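Gekmont Robotics Club: Frequently Asked Questions

Updated in August for the fall term. If your question isn't covered, write to the club desk and Araceli Alcaraz will get back to you, usually within a few days.

What does the club do?

We record everyday household tasks with hand-held grippers and use the recordings to train a robot arm. Members work in pairs and small teams. The fall project is Chairs and Tables: moving a chair in and out from a table, straightening it, and clearing what has been left on the seat.

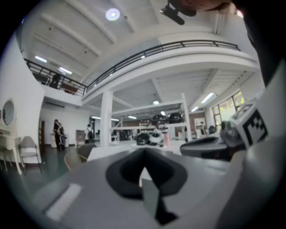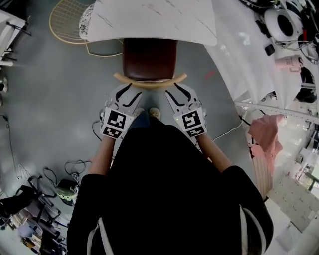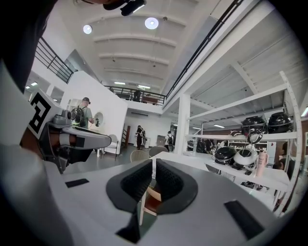
Who can join?

Anyone enrolled in a full-time or part-time program at Gekmont. You do not have to be an engineering student. Last year's members came from nursing, furniture design, accounting and the language department as well as the places you would expect. Staff can attend as guests but can't be on a competition team.

Do I need to know how to program?

Not to record. Recording takes one training evening. If you want to work on the training side you should be comfortable with basic Python, and we run a short catch-up course in the first month for people who are a little rusty. You can switch sides at any point in the term.

How much does it cost?

Dues are $47 a term. That covers insurance, wear on the equipment and your share of the storage fees. The grippers belong to the club and are not checked out to take home. If dues are a problem, ask Araceli. There is a fund for it and the form is half a page.

When do you meet?

Recording sessions start at 6 p.m. and last 90 minutes. Please get there ten minutes early to sign in and put your bag somewhere out of the way. The training group meets separately in the Salcedo building, second floor, and sets its own hours by vote at the start of the term.

What happens in a recording session?

You and your partner pick up a task card. It gives the starting position, the task and the finishing position. One of you records while the other resets the furniture and keeps the log. Halfway through you trade. A normal pair gets through four or five cards in an evening. Newer pairs get through two, and that is fine.

How should I handle a chair with the grippers?

Slowly. Take the backrest rail with both grippers before you pull, and keep your wrists level. Don't drag by one corner, as the chair swings and the take is no use to the training group. If a chair is too heavy to move comfortably, put the card back and take another one.

What makes a take unusable?

The usual causes are:

Tags covered by a sleeve, a strap or the other gripper.
Letting go of the object before the card says to.
Stopping partway to talk to your partner.
Starting before the log keeper has called the number.
Moving so fast that the video blurs.

Mark a bad take in the log and go on to the next one. Don't delete anything yourself. The training group sometimes keeps failed takes for testing.

Do we have to tidy the room before recording?

Clear the path you will be walking and move any cables you could trip on. Leave the rest. A robot that only works in a bare room isn't much good to anyone, and our first arm policy failed the day someone left a coat on a chair. The floor where you stand should be clear. Shelves and tabletops can stay as they are unless the card says otherwise.

Can other people be around while we record?

Yes. People walking by in the background are fine. Ask them not to reach into your work area during a take. There is a consent sheet at the sign-in table for visitors, and anyone who doesn't want to be in a recording should tell the session lead, who will move the work or wait.

What should I wear?

Closed shoes with a flat sole. Long sleeves are allowed if the cuffs stay off the tags. No dangling bracelets. Tie back long hair.

What is the Wolton Cup?

It is the student competition we enter every spring. Each school brings one trained arm and gets the same set of household tasks, with furniture it hasn't seen before. Scoring is by completed tasks, with time used only to break ties. We placed sixth last year and lost most of our points on folding chairs.

How many recordings do you need for the Cup?

The goal is 3000 usable takes by the end of the term. Teams have been told this number is ambitious, and it is. As of this update we have 299, nearly all of them from the summer group.

How are teams chosen?

By sign-up first. If more people want to travel than there are seats in the van, we go by sessions attended. Log keeping counts the same as recording.

Where does the data go?

Takes are copied to the club drive at the end of each session. The training group checks them, trims them and runs them through Amodard, the sorting tool that two former members wrote and still look after. Bug reports for Amodard go in the shared notebook, with the take number.

Can I use the recordings for a class project or thesis?

Yes, with your instructor's name on the request. Recordings that show people who haven't signed a consent sheet are left out of anything we share. Allow two weeks.

I dropped a gripper. What now?

Tell the session lead and set it aside with a note saying what it landed on. Don't keep recording with it even if it looks fine. The fingers have to be checked for alignment first. You won't be charged for an honest accident.

How do I sign up?

Fill in the form at the Salcedo front desk or come to any recording session and ask for one. Your first session is free and you can pay dues at the second.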